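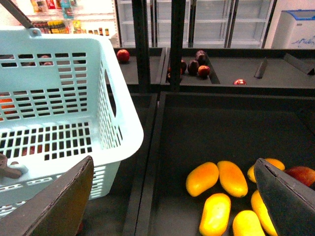

Basket and grippers at the mango bin.

How to get a robot to hold a shopping basket over fruit bins

I was skeptical of this build from the start. Store robots look great in short clips, and then you try one in a shared workshop. If you still want to try, start with the basket and leave the fruit for later.

Get a cheap plastic basket with slots all over. Keep the basket empty and run 30 lifts by the rim. Write down every slip, including the ones you feel like forgiving.

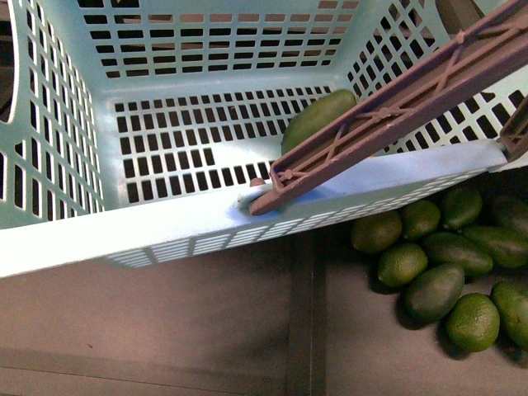

Signe Þrastardóttir
Workshop lead, Drandby

Next, add one avocado. A single piece of fruit is enough to shift the balance, and I don't trust any grip setting tuned on an empty basket. Ribbed fingers are light, but they flex – check for play at the base before you blame the software. Close slowly and stop at the first sign of bending in the rim.

Now clear the floor. Move spare baskets to the wall and coil any cable the base could roll over. Drive the route at 60 percent speed with nothing in the grippers.

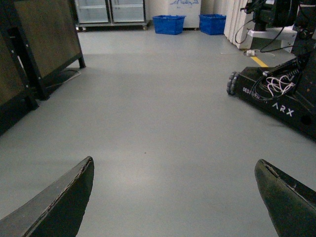

Then do it again with the basket. Asger Bjarnason wanted to go straight to full speed. I said no, and I'd say it again.

Last, practice over the bins. Set your lowest height with the basket tilted the way it hangs in the grip, and measure from the corner that dips the most.

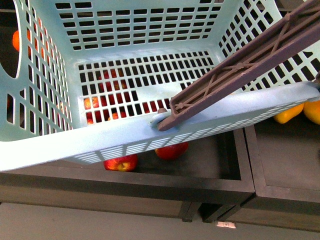
Leave a hand's width of clearance over the tallest fruit. Repeat 100 times before you call it working. We haven't reached that number yet – my log has plenty of blank rows.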